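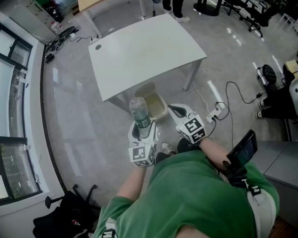 Teaching a robot arm to tidy up usually starts with someone steering that arm, slowly, for days. A group at the Katik lab in Stostby has been trying a quicker way, and the results it posted on Wed 15 February are a treat to read. People do the chores themselves, holding a pair of white grippers, one in each hand, and the robot learns from the recordings. No robot has to be in the room at all! Each gripper carries a cube covered in black-and-white square markers, so software can work out where the hand was and how it was tilted at every moment. Picking up a water bottle, with one gripper closed on it and the other open and free, becomes a lesson that an arm can later follow.

The method is called Prandura, and what's new in it is the sorting. Earlier attempts at the lab fed every recording to the learning software, fumbles and all. Prandura first checks whether the robot's own joints could manage each movement, then throws out the ones they couldn't. From 2000 recordings, collected since July, it kept the most useful 300 for each task and trained on those alone.

That sounds like a lot to give up, but it paid off nicely. On the bottle task, where the arm has to lift a bottle and set it down in an open box, the trimmed set did as well as the full one and trained overnight instead of over most of a week. In the final round of 300 tries the arm got the bottle into the box 295 times. The five misses were all bottles that tipped on the rim.

The part I liked best is how ordinary the recordings are. They were made in offices and other busy rooms, with cables on the floor and people going about their day, and the lab thinks that mess helps. An arm trained only on clean tabletops did much worse when it was moved to a new room.

There are limits. So far Prandura has been tried on 13 tasks, and anything soft, such as folding a towel, is still hit or miss. The Gatchalian workshop, which built the grippers, is working on a lighter pair, as wrists get tired after an hour or so. The lab plans to share its sorting code before the summer.

Comments (4)

gearbox_mo
Overnight training is the headline for me. We wait days for ours.

Tilda R.
Did they try left-handed people? I'd hold everything the other way round.

pelican44
295 out of 300 is great but I want to see it with a half full bottle. The water sloshes and everything changes.

gearbox_mo
@pelican44 good point, the write-up only says "bottle"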